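Risgate arm, pre-run checklist, shared shop bench
January, evening, before the 29 cycle test

1. E-stop reachable from the stool. OK
2. Base clamps tight, both arms. OK, left one needed a quarter turn
3. Supply fuse fitted. OK
4. Cable slack at full reach. MARGINAL, see comments
5. Finger screws, thread lock. OK
6. Speed cap set in Huvia config. Was still at 3,000, put back to the low setting
7. Home position repeats. OK after second try
8. Lemska board firmware matches the log. NOT CHECKED
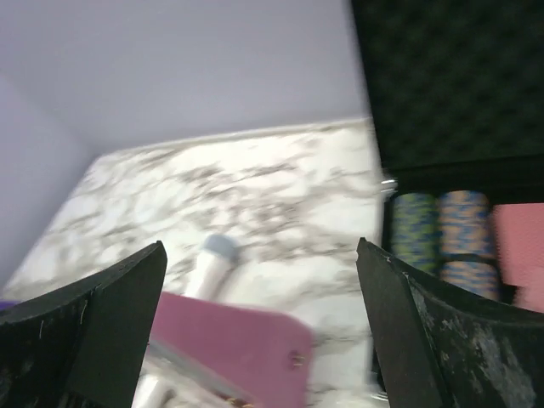
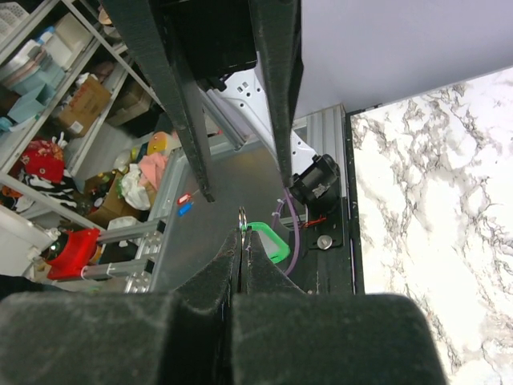 Comments. Item 4 is the one that bugs me, wrist lead gets tight past the elbow limit and I dont want it chafing. Re-route before any long run. Finger wear to go on this sheet from now on, the right finger is scuffed grayish low down in the first shot, so look at it again at cycle 2,553 on the counter. Key ring pinch stays at low grip force untill item 8 is done. Hands out while both arms are powered, even for a dropped tag. Recheck 4 and 8, then initial.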